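Hi all, quick catch-up on the Helodard grant before the December check-in.

We set out to get small tree crews properly covered, and so far 13 outfits have sat down with us and gone through their policies line by line. Most had general liability and figured that took care of everything (it doesn't!). Four had no workers' comp at all for their ground crew. Two of those have signed up now, and I'm still calling the others.

The Deken workbook is done, and I'm really happy with it – 50 pages, big type, room to write in your own numbers. We've mailed 221 copies.
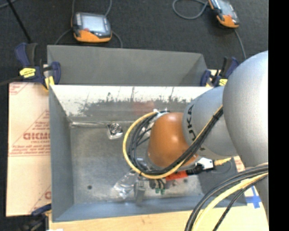
Kwok-wai Cheng wrote back that the chapter on subcontractors should come first, that being where his own claim got turned down. I think he's right, so I'm moving it up for the next printing.

On money, we have $2,000 left in the travel line. I'd love to shift that to printing if you're okay with it – folks keep asking for extra copies, and the Stometti evening sessions are close to home anyway. Let me know and I'll send over the revised budget sheet.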